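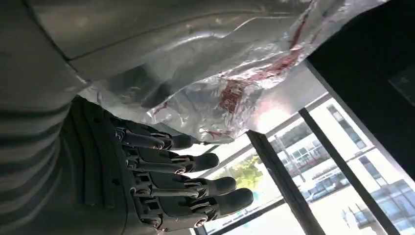 Crumpled silver foil bag with red printing, near the window.

Search the archive Search Go Advanced

We use cookies to keep you signed in to the list archive. Accept Manage

Re: [pantry-swap] Foil bags, which bin?

Sreekumar Menon wrote:
> I've got a cupboard full of empty foil bags and the council
> calendar doesn't mention them. Can they go in the yellow lid
> bin if they're rinsed? They look like metal to me.

Hi Sreekumar,

Try the scrunch test first. Squash the bag in your fist and let go. Kitchen foil stays in a ball. If it springs back open it's plastic film with a thin metal coating, and our council won't take that in the yellow lid bin, rinsed or not.

The one in my photo is too creased to read the print on, so flatten yours and check the back for a recycling label before you scrunch it.

I keep the good ones. Cut the top off square, wash in warm soapy water, peg them on the line inside out. A 2 litre one holds enough rice for us for a fortnight, folded over twice with a bulldog clip. I got 17 out of the pantry when I cleaned it out in February and most are still going. Anything with a split seam goes in the rubbish.

Chacko Street hall had a drop-off tub for soft plastics but it was full last time I went, so ring before you drive over.

Cheers,
Bev

Comments (3)

Mine sprang straight back. Red bin it is. Thanks Bev.
Sreekumar

Do you get the smell out? Coffee ones stink for weeks.
Lorraine

Bicarb overnight, Lorraine, then rinse.
Bev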